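Print this page | E-mail this release

FOR IMMEDIATE RELEASE

2020-11-18

Dörte Wegener Named Field Director for Nyitrai State Senate Campaign

GROLTVILLE – The Ildikó Nyitrai for State Senate campaign has hired Dörte Wegener as field director. Wegener will run door-to-door and phone outreach across the district, starting with the Groltville and Mokberg offices.

Wegener spent seven years as an organizer for township and county candidates. Most recently she managed Benedikt Reuter's run for the Mokberg school board, where she built the phone program from a single list of past donors. Reuter won his seat in April.

"Dörte knows how to talk to people who have stopped answering the phone when a campaign calls," Nyitrai said. "She has worked in every part of this district, and she will tell me when I am wrong about it."

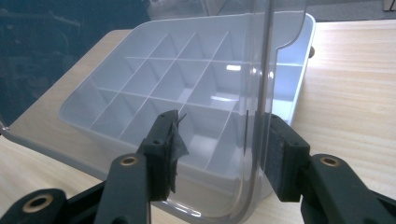

The campaign collected 2,684 signatures during its exploratory period, with the largest share coming from Groltville and the farm townships along the Drarkolcombe road. Wegener's first task will be to contact those signers again and ask which of them can host a meeting, write a letter to the editor or make calls from home.

Nyitrai, a pharmacist and former county commissioner, is seeking the seat now held by Arne Brandes. Her platform centers on property tax relief for retirees, state money for rural road repair and longer hours at county records offices. She opposed the sale of the Drarkolcombe reservoir while on the county commission and voted against it both times it came up. 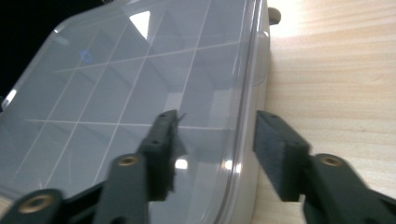 Wegener will report to campaign manager Hartmut Diekmann. Diekmann said the campaign plans to put more of its early budget into staff than into television – a change from Nyitrai's last race, when most of the money went to ads in the final month.

"We have two offices and we want both of them busy," Diekmann said. "Voters in Mokberg told us last time that they only heard from us by mail. Dörte's job is to fix that."

The campaign will hold a series of phone town halls this winter. Topics will include road funding, the records office schedule and the state's review of small water districts. Residents can send questions ahead of time through either office, and callers do not need to be registered with a party to take part. Dates will be released once the phone lines are booked.

Wegener grew up in Görtz and lives in Groltville. She holds a degree in public administration.

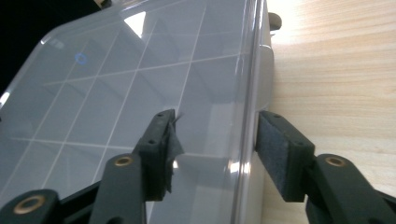

About the Campaign

Ildikó Nyitrai for State Senate is the authorized committee of candidate Ildikó Nyitrai. Media requests, including interviews with the candidate or with Dörte Wegener, should be directed to Hartmut Diekmann at the Groltville office.

###

Print | E-mail | 7 shares | 2 comments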